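How to Prepare Clothing for Donation

Updated July 2018

The Hendriks Clothing Exchange accepts clean, wearable garments at its Misetance and Brasa collection points throughout the year. Donors are asked to follow the steps below before bringing items in.

1. Check each garment in good light. Look at collars, cuffs and underarms – stains there are easily missed.

2. Wash and dry everything fully. Damp clothing cannot be accepted, as mildew spreads quickly in a closed bag.

3. Empty all pockets and close zippers and buttons.

4. Fold shirts on a flat surface. Lay the shirt face down, bring each side toward the center, turn the sleeves back, and fold the hem up to the collar.

5. Sort by size and label each bag on the outside. A single donor may leave up to eight bags per visit.

Winter coats are collected separately in December. Shoes should be tied together in pairs. Items for the Wamau school program must be in children's sizes and should be bagged on their own. 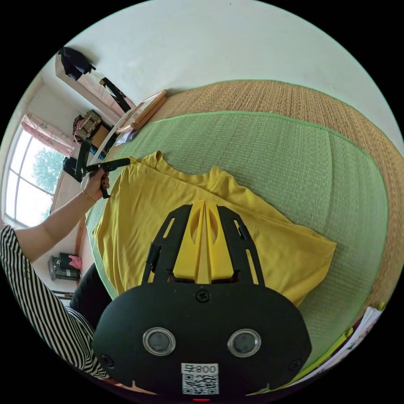
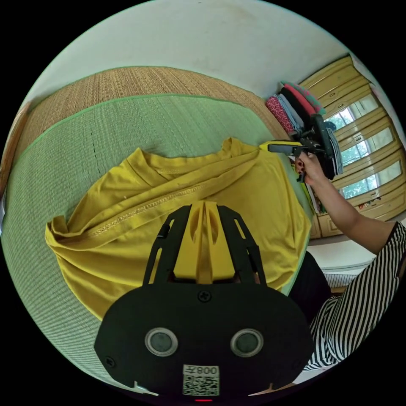 Comment from a reader: Could the page say whether T-shirts with printed logos are accepted for the school program? The Brasa desk took mine last year, but the sign at Misetance lists plain shirts only. I have two bags ready and would prefer to make one trip.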